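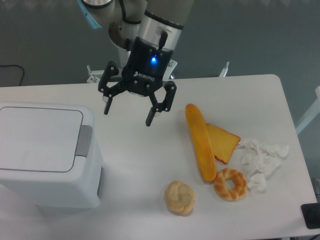

Sotine 設備シャフトモジュール記録 データカード

概要
Sotine は、集合住宅の改修で使った工場製の設備シャフトについて、出荷前の寸法、現場での据付結果、手直しの内容をまとめたデータセットです。対象は Numville にある Chmielewska 団地の3棟、モジュールは136基。製造と据付はどちらも Clondau が請け負いました。

設備シャフトと聞いて胸が躍る人は少ないと思います。給水、給湯、排水、換気ダクト、それに電気の幹線を縦に束ねた鉄骨の箱で、完成すれば壁の中に入り、次に人目に触れるのは漏れたときです。工場で組めば早くて正確だというのが当時の提案書の主張で、早かったことについては異論がありません。正確さについては deviation.csv を見てください。

データの構成
配布物は CSV が3つと、この README です。

modules.csv
モジュールごとの基本情報。棟、階、系統、工場での組立班、出荷時の外形寸法、重量。列は32あります。多すぎるという指摘は受けていますが、減らそうとするたびに誰かが「それは使っている」と言うので、そのままになっています。

deviation.csv
据付後の計測値。躯体側の開口と、モジュール上下の接続口について、設計位置からのずれを水平二方向と鉛直方向に分けて記録しています。単位はミリメートル、符号は設計図の通り芯に合わせて北と東を正としました。ただし B 棟の図面だけ北が逆さまに描かれていたため、B 棟の値は公開前に反転してあります。元の値が欲しい方は符号をもう一度ひっくり返せば得られます。

rework.csv
手直しの記録。発生した工程、原因の分類、作業時間、使った部材。原因の分類は現場の日報から起こしたもので、日報に「なぜか合わない」とだけ書かれていたものは unknown に入れました。unknown は残念ながら最大の分類です。

主な列の説明
module_id は棟、系統、階をつないだ文字列です。銘板の番号と一致しない場合は module_id を正としてください。銘板の貼り間違いは修正してありますが、現地の銘板は貼り間違えたまま壁の中にあります。

stack_order は下から数えた積み順。据付は最下階から順に行う計画でしたが、納品の都合で途中の階が先に届いたことがあり、その場合も計画上の順番を入れています。実際の順番は install_seq にあります。この二つが違う行を見つけて連絡をくださる方が毎回いますが、違っていて正しいのです。

crane_wait は揚重機が空くのを待った時間。分単位です。職長が腕時計で測ったものなので、五分刻みの値に偏っています。

joint_type は上下の接続方式で、フランジ、差込み、可とう継手のいずれか。設計では全数が差込みでした。可とう継手の行は、そうならなかった現場の歴史だと思って読んでください。

計測の方法
工場では治具に載せた状態で外形と接続口の位置を測り、据付後はトータルステーションで同じ点を測り直しました。点の取り方は工場と現場で合わせたつもりですが、据付後は換気ダクトの裏側が見えません。見えない点は欠損として空欄にしてあります。ゼロで埋めないでください。一度ゼロで埋めて集計した資料が社内で回り、しばらくのあいだ私たちは世界一精度の高い施工者でした。

気温の補正はしていません。給湯管の長さは季節で変わりますし、10月に据え付けた分とそれより前の分を並べると鉛直方向にわずかな差が出ます。それが温度によるものか、据付班が入れ替わったためかは、このデータからは判断できません。両方が同じ時期に起きたからです。

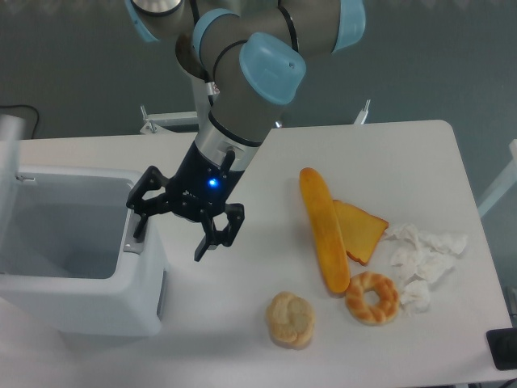 配管経路の列 routing は、利用者からの質問がいちばん多い列です。値は enclosed と external の二つで、モジュールの鉄骨枠の内側に収まっているものが enclosed、枠の外側を一部でも通るものが external になります。迷うのは、途中まで外を走ってから箱の中に入る管の扱いです。写真のロボットアームでいえば、手首の銀色のフランジの脇を通ってグリッパーの筐体に入っていく細い黒いケーブルがちょうどこの形で、本データセットの規則では external に当たります。最後に中に入ったことは考慮しません。枠の外にある区間は搬入時にぶつけやすく、rework.csv の damage という分類を使う人が知りたいのはそこだからです。電気の幹線にも同じ規則を当てはめています。

想定する用途
工場製モジュールの許容差の検討、据付工程の見積り、手直し時間の分析など。学生の演習にも使われているようで、それは構いません。ただ、課題の答えをこちらに問い合わせるのはご遠慮ください。私たちも知りません。

向かない用途
新築の計画にそのまま使うことは勧めません。Chmielewska 団地は既存躯体の開口を広げてモジュールを差し込む工法で、ずれのかなりの部分は躯体側が持っていました。古い躯体には垂直という概念に対して独自の見解があり、モジュールはそれに付き合わされています。新築であれば別の理由でずれるはずです。

組立班どうしの優劣を比べる用途にも向きません。班の記号は残してありますが、難しい系統は慣れた班に回されていました。単純に平均を取ると、腕のいい班ほど成績が悪く見えます。

既知の問題
C 棟の最上階には計測値がありません。足場の解体が計測より先に終わりました。

重量の列には、吊り治具を含む値と含まない値が混ざっています。rigging_included が空欄の行はどちらか分かっていません。推定はできますが、推定した値を正規の列に入れると次の人が信じてしまうので、空欄のままにしました。

rework.csv の部材名には表記の揺れがあります。「保温材」「保温筒」「ほおんざい」「例の白いやつ」は統一しましたが、「例のやつ」は何を指すのか特定できず残っています。

作業時間には移動時間が入っている班と入っていない班があります。日報の様式が途中で変わったためで、form_version の列で区別できます。

匿名化
居住者に関する情報は含みません。住戸番号は系統記号に置き換え、日報の備考欄は丸ごと削除しました。備考欄には揚重機についての率直な感想が多く、研究上の価値を認める声もありましたが、公開には向かない語彙でした。

利用条件
出典として「Sotine 設備シャフトモジュール記録」と記載すれば、研究、教育、業務のいずれにも利用できます。加工したものを再配布するときは、どの列を変えたかを書き添えてください。特に B 棟の符号を戻した場合は、必ず。

更新履歴
8月19日 joint_type の誤記を修正。C 棟の系統記号を modules.csv と rework.csv で揃えた。
それ以前 履歴を付けていませんでした。

連絡
誤りの報告は配布ページの問い合わせ欄へ、module_id と列名を添えて送ってください。install_seq と stack_order の不一致に関するものには、「主な列の説明」の該当箇所をそのまま返信しています。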